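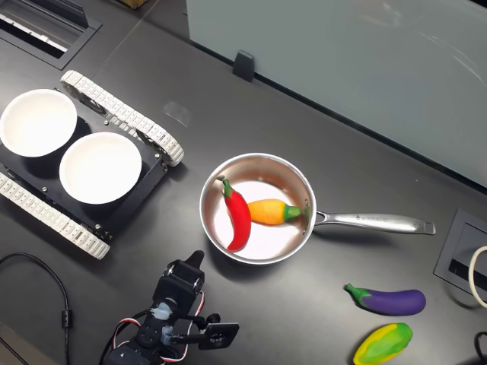

Search this site Search Advanced Close

Posted Wednesday in Buying & Budgeting, by cutwood_club

Small arm plus tracked base for a kitchen-sorting demo — what should I actually budget for?

Hello all, long-time reader, first proper post. I help run a Saturday making club in Cutwood and we've been given a pot of money to put together a little kitchen demo: a small servo arm that picks up toy vegetables and puts them in a saucepan, with a tracked base to carry the bowls about. The grant comes to 2098 pounds, which sounded enormous until I started filling in a spreadsheet.

We've got one rough setup going on loan until March and it's taught me a lot about what I don't know. The pan is a proper steel one, shiny inside, and the veg are the usual play-kitchen sort: a red chilli, an orangey pepper, an aubergine and so on. The bowls just sit side by side on top of the tracked base with nothing holding them there, and I'd like to know if other people bolt something down for that or live with it.

What I've got so far is two quotes. Trinitz will do an arm and gripper as a kit, base separate, and Riquelme do the pair together with a controller for 400 more, already assembled. The Riquelme one eats nearly everything. The Trinitz one leaves me some slack but I'd be building it with a room full of twelve-year-olds, and I have met these twelve-year-olds.

So: would you pay for assembled? How much do you hold back for spares? And is there anything boring that I've left off the list? I have the arm, the base, a power supply and the toys, and that's the whole list at the moment. I have to send the form back before the end of the month and they don't like it when you change the numbers afterwards.

Thanks in advance, and sorry for the length!

trackpins_and_tea

Ooh, I've done almost exactly this, only with wooden fruit. Buy the kit. I know, I know, the twelve-year-olds — but if the club builds it then the club can mend it, and something will need mending by the second month. We bought ours ready-made the first time round and when a servo went I spent two evenings working out how to get the bracket off, with no drawings and a lot of bad language. The second one we built ourselves and I can swap a joint in the time it takes the kettle to boil.

On spares, I'd keep 400 back and not touch it. Sounds like loads. Ours went on two servos, a replacement gripper finger, a bag of screws (tracked bases shed screws, check them every session and put a dab of threadlocker on) and a spare track. Ask both firms for the price of a single servo and a single track before you sign anything. If they won't tell you, that's your answer about what aftercare will be like.

Your boring list, from memory:

Cable ties and some braided sleeve. The wires on these small arms loop round the joints and they will catch on something, and the something is generally a pan handle.
A second power supply. The base and the arm really shouldn't share one.
Clamps, if your arm doesn't come with a proper foot.
A storage crate with a lid that locks.
Non-slip mat. The drawer-liner stuff is fine and costs next to nothing.

That last one sorts your bowls as well. Cut a piece to fit the top plate of the base and they stay put on gentle turns. For anything faster we made a plywood ring for each bowl to drop into, and held the rings down with the existing screws. Leave yourself some height though! We made the first rings too tall and the gripper clouted them every single time.

One more on the pan, as you mentioned it's shiny. If you're planning on a camera to find the veg, budget for a dull one as well. Ours kept seeing a second chilli in the side of the pan. I went over the inside with a bit of scouring pad in the end and it was much better behaved. Or get a cheap enamel one from the market. Long handles are a nuisance too, you end up planning every movement round them.

Halfpint

depends what the grant says. some of them wont pay for spares at all, only "equipment", so you have to call it a maintenance kit. read the small print first

also I paid 30 for a set of play food and the peppers were too fat for the gripper. measure how wide it opens BEFORE buying the toys

benchmonkey_arkura

Going to disagree with the first reply a bit. I look after the kit at the Arkura library makerspace and we went for assembled, and I'd do it again. It depends on how many adults you've got. If it's you and one other, a build day with a big group is hard work, and a badly crimped connector can take weeks to track down. We'd never have been ready for our open day if we'd started from a box of bits.

What I would do is go back to Riquelme and ask for the pair without the controller. An old laptop will run most of these perfectly well and it's often the dearest single line on the quote. Ask about delivery too. Our total was lovely and round until they added carriage, and then it came to 2101 and I had to write a grovelling email about going over.

If you do go with the kit, ask Trinitz whether they'd supply it part-built, with the servos already centred and numbered. That's the fiddly bit, and the children can do all the brackets and tracks after that, which is the fun part anyway.

For the table, get a plain, dull, dark cover if yours isn't already dark. White bowls and bright veg stand out beautifully on dark grey and it made our colour settings far less touchy. And put the table somewhere the cables can drop straight down behind it. Somebody will walk into them otherwise, and in our case it was me, twice, carrying tea.

cutwood_club

These are brilliant, thank you! I've measured the gripper and the aubergine is going to be tight. Have written to both firms about single servo prices and asked Riquelme about leaving off the controller. Trinitz came back within the hour, so they're ahead on that score. Will have a look at the grant wording tonight.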